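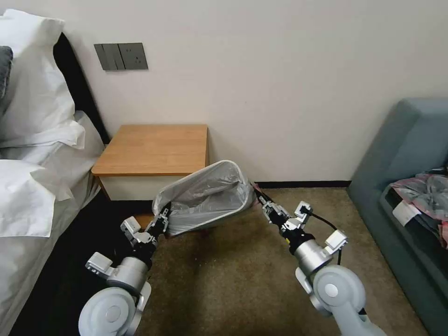

## The woman who reads your lease so you don't have to

She manages 339 rental units in Ekham, and she would like you to know that she has read every lease. "Most tenants read the rent and the part about cats," she says. "Then they sign 30 pages."

We meet at the Hulska office at eight in the morning, which she considers late. On the desk is a stack of move-out letters. March is a heavy month for these, and she answers each one herself.

The fights are mostly over deposits. Her record is a claim for $3900 against a tenant whose deposit was $2000, over a carpet older than the tenant. "I told the owner he could have the carpet or his dignity," she says. He took it to a hearing and came home with neither.

Before Hulska she spent a long stretch at Vistico, where departing tenants got a form letter with a typo in the second line. It was still there when she left. She speaks of it fondly – more fondly than she speaks of Vistico.

Her advice for anyone moving out is short. Empty the bedroom first. Take out your own trash. Get the walk-through in writing, and keep the writing somewhere you'll find it.

Does she rent or own?

"Rent," she says. "From Pelkonen, across the river. Their lease is a disgrace. I signed it in the parking lot."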